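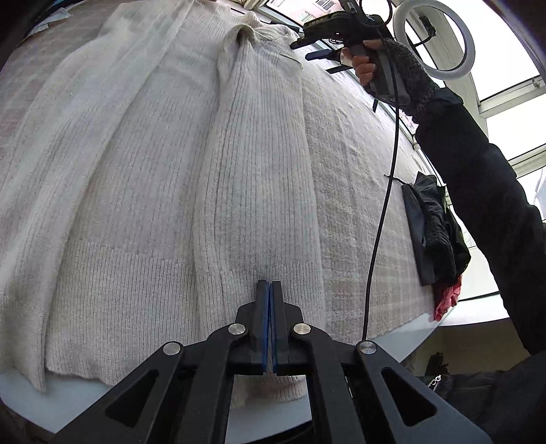

Kisbridge, December

Workshop notebook, Zever barn conversion (holiday let)

Started at the north bedroom this morning because the light is best there before noon. The old sash window still sticks on the left side. I planed the meeting rail a little last month and it was not enough, so today I took the lower sash out completely and cleaned the channel. There were many layers of paint in it, the bottom one a dark green. I kept a flake in an envelope, in case we want to match the color for the front door.

The beam over the stairs has a date cut in it, 1847. I had seen it before, but only after brushing off the limewash I could read the last figure with certainty. Please do not sand this beam. A soft brush and then wax, nothing more. The guests like such things, and it can go in the text for the listing.

Stove in the living room: test fire with the door closed, then with the door open by a finger's width. It draws well when the wind is from the river side. With the wind from the hill it smokes for the first minutes. I think the cowl is too low. I wrote to the supplier in Urnodberg to ask for a taller one and the price with delivery. No answer yet.

Hot water. The tank holds 200 liters. With both showers in use one after the other, the second person still had warm water at the end, but the kitchen tap was already cool. For a full house this will give complaints. Two possibilities:

a) raise the thermostat, and put mixing valves on the basins so that no child burns a hand
b) a second small tank under the kitchen sink, 5 liters, electric

I prefer b. It is cheap, and the pipe run from the big tank to the kitchen is too long anyway. Must check if the socket behind the dishwasher can carry it.

Floor in the hall: the second coat of oil is on. It was still tacky at 4 p.m., so I put a board across the doorway. Use the side entrance until I take the board away. If you must cross, take your shoes off and walk along the wall.

The key safe does not like the cold. The buttons go back slowly. A little graphite helped, but I would like to move it under the porch roof, to the right of the meter box. Holes to be filled with the lime mortar and not with the gray cement from the shed!

For the welcome folder I still need:
– walking route to the lake at Su (the path by the mill is closed, so the map must be drawn again)
– how to light the stove, in short sentences
– where the garbage goes, and on which side of the gate
– deposit for the second key, I propose 50, returned at departure

Question for all: do we allow dogs? I have written "on request" in the draft, but then we need a rule for the upstairs rooms. The stairs are steep and open, and a small dog could slip between the treads. I am for dogs downstairs only.

Tomorrow: put the sash back with new cords, look at the socket, call Urnodberg again if there is still no letter. The ladder is in the north bedroom, leave it there please.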